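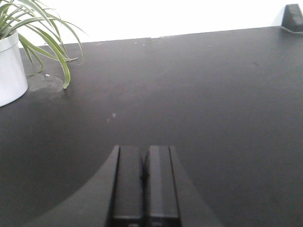

About > Our Story > The Long Table

May – by Antonina Hnatiuk

Koval started at a kitchen bench in Grenddale, with one bag of potting mix and far more cuttings than windowsills. I was giving plants away to anyone who stopped to chat, and then people began asking if they could buy one, and could I show them how to repot the one they already had? So a friend and I rented the old shopfront in Pombridge, and we've been here ever since.

The heart of the place is the long black table. I wanted pale timber, I'll admit, but black was what we could afford, and I've grown very fond of it. A white pot looks lovely on it, and so does anything green. It does show every speck of perlite (we wipe it down constantly, and there's always a bit more!) and it has its share of scuffs and smudges by now. We did get a quote to have it refinished. We spent the money on a better sink.

Our beginners' potting mornings start at 10 and run for 3 hours, with a good long break for tea and whatever's been baked. You'll go home with a plant in a pot you've chosen yourself, and you're welcome to bring in something from home that's looking sorry for itself – we love a rescue. Nearly 200 people have come through so far, and plenty of them still drop by on their way past to tell us how the fern is going.

We also sell pots, mix and a small range of houseplants, and we're always happy to talk about light, watering and those little flies that get into everything. Colour is a favourite topic too, so do allow some time.

Recent items
Repotting without tears
The Unau hanging planter is back
Which window faces where?
Grenddale market: what we're bringing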